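Equipment Notes: Bed and Wheelchair Checks

14 shares | 3 comments

The November round of bed and wheelchair checks covers 243 items across the Allivar and Neleck wings. The procedure is unchanged from last year except for two points.

First, folding wheelchairs are now checked beside a bed – the position in which most of them are used. Confirm clearance between the push handles and the side rail before the brakes are set. A chair that touches the rail is moved out and checked again.

Second, fabric parts are inspected under tension and at rest. Look along the seam line for lifted stitches and at each rivet for tearing. Some sag in a backrest is normal. Fraying at a rivet is a fail, and the chair goes to the Murthy workshop with a tag. Of the 200 chairs checked last time, 19 were tagged, 4 of them for fabric alone.

Bed casters are to be checked with the bed loaded and made up. Bedding that hangs over the edge should be tucked clear of the wheels first. Record caster faults on the Vemum sheet, one line per wheel.
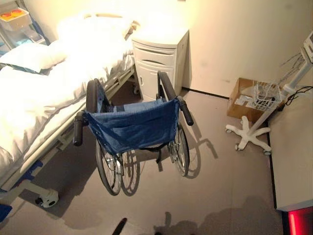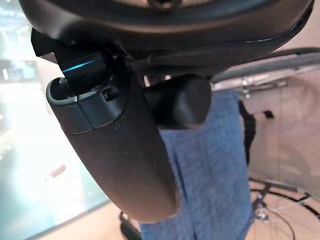 EQUIPMENT AND STORES

Tags and blank sheets are available from the stores window. Completed sheets go back to the same window – unsigned sheets will be returned.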